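Flovia
Home Visits Archive Contact
An Afternoon at the Tistness Showroom

I had been meaning to get out to Tistness since June, when a reader wrote to tell me the Plumell desks were on the floor there, and I'm so glad I finally went! It's 11 miles each way, and I was on my feet for 3 hours and enjoyed every minute.

The desk I kept drifting back to is all curves, a white rounded top on ribbed pedestals, with little round brass knobs and a thin line of gold trim (I do love a bit of gold).
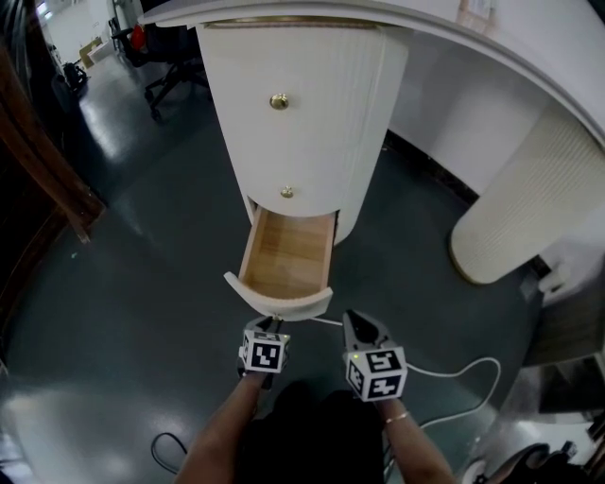

I'm fussy about drawers, I admit, and I like a pale wood inside, so this one pleased me very much. My only worry was the price, $394 before delivery, and I went off for a cup of tea to think it over. I'm still thinking. The Tamuno chairs will have to wait for another visit.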